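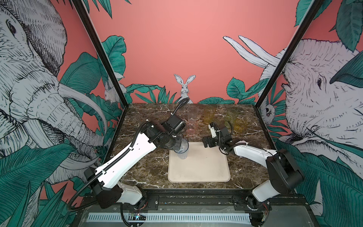 Brombeeren ernten und verarbeiten: meine Tipps aus der Küche

August 2022

Endlich sind sie reif! Seit letzter Woche gehe ich jeden Abend mit der Schüssel an den Zaun, und jeden Abend komme ich mit lila Fingern zurück (und mit deutlich weniger Beeren, als ich gepflückt habe).

Eine Brombeere ist erst reif, wenn sie nicht mehr glänzt. Schwarz allein reicht nicht -- die glänzenden sind oft noch richtig sauer. Zieht ganz leicht daran, und wenn sie sich wehrt, lasst sie noch zwei Tage hängen. Ich pflücke am liebsten vormittags, sobald der Tau weg ist, und lege die Beeren höchstens drei Lagen hoch, sonst steht unten alles im Saft.

Waschen erst kurz vor dem Verarbeiten! Dazu eine große Schüssel mit kaltem Wasser füllen, die Beeren hineingleiten lassen, einmal vorsichtig mit der Hand durchrühren und mit der Schaumkelle herausheben. Danach auf einem Geschirrtuch abtropfen lassen. Unter dem Wasserstrahl werden sie bloß matschig.

Zum Einfrieren verteile ich sie einzeln auf einem Blech und stelle es über Nacht ins Gefrierfach. Am nächsten Morgen kommen sie in Beutel, immer 200 g, das passt bei mir genau für ein Blech Muffins. So klumpt nichts zusammen, und man kann im Januar einfach eine Handvoll ins Müsli werfen. Herrlich!

Für Gelee koche ich die Beeren mit einem kleinen Schluck Wasser weich und lasse sie durch ein Mulltuch ablaufen. Bitte nicht drücken, auch wenn es in den Fingern juckt, sonst wird es trüb. Letztes Mal kamen 757 ml Saft heraus, den Rest bis zum Dreiviertelliter-Strich habe ich gleich pur getrunken -- also die sieben Milliliter zu viel, ihr versteht schon.

Yatziri Manríquez hat mir geschrieben, dass sie ein Lorbeerblatt mitkocht und vor dem Abfüllen herausfischt. Habe ich sofort ausprobiert, und es schmeckt wunderbar, vor allem zu Käse!

Flecken auf der Schürze: kochendes Wasser aus einiger Höhe durch den gespannten Stoff gießen, aber nur bei weißer Baumwolle oder Leinen. Bei allem anderen erst kalt ausspülen, dann etwas Zitronensaft darauf und normal waschen. An den Händen hilft Zitrone auch, solange man keine Kratzer hat. Ich habe natürlich immer welche.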